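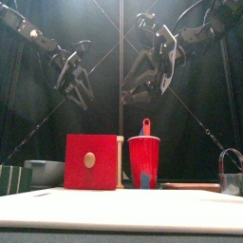 The rule, according to the night lead, was that no arm should close its fingers until it had been still for 12 counts, and she did not care what the day shift did. She said it again when the inspector from Hallanbridge asked.

He wrote it down. The standard from Rokville had 400 clauses, and he had read nearly all of them on the train. None mentioned stillness.

"Where is that from?" he asked.

"From February," she said.

He waited, but she had gone back to her checklist. Red box, wooden post, red cup. Both grippers open before anyone signs. She signed.

He turned to clause 22, which covered waiting, and found it covered people only. In the margin he wrote "and arms" – small, in pencil – and asked her how long a count was.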